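Caderno de bancada, sala de conservação de fruta
7 de outubro de 2023

Continuação do ensaio Volurness, lote 17. Objetivo do dia: separar a fruta fresca da fruta seca antes de arrumar e decidir o que fica à temperatura ambiente.

Registador Barix ligado de manhã, intervalo de 40 minutos. A sonda da prateleira de cima continua a dar saltos; trocar o cabo antes de janeiro. Balança verificada com o peso de 1000 g, leitura estável.

Tâmaras e uvas foram para o tabuleiro branco. As maçãs ficam ao fundo, junto à parede, com as bananas ao lado em recipiente de plástico transparente. As mandarinas ficam fora do tabuleiro, diretamente sobre a toalha. 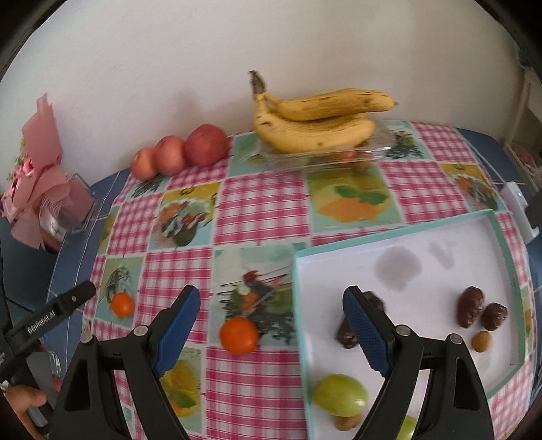 Mesa de separação, lote 17. Tabuleiro à direita, mandarinas sobre a toalha.

Bananas amarelas com pintas castanhas: classificar como maduras, consumo prioritário. Não guardar junto das maçãs no armário fechado, por causa do etileno. Corrigir a ficha Atuvgate, que ainda prevê as duas na mesma prateleira.

Tabuleiro com uma mancha cinzenta ténue no fundo branco. Lavar com detergente neutro e repetir a observação; se persistir, passa a uso exclusivo para fruta seca.

Uvas e tâmaras não devem partilhar o tabuleiro durante a noite. A Viola Lo Presti propõe frascos com tampa de rosca para as tâmaras, os mesmos do ensaio 101. De acordo, falta confirmar se há tampas suficientes.

Pendente: etiquetas novas, pedido à Mac Carthaigh ainda sem resposta. Próxima pesagem amanhã, antes de abrir a sala.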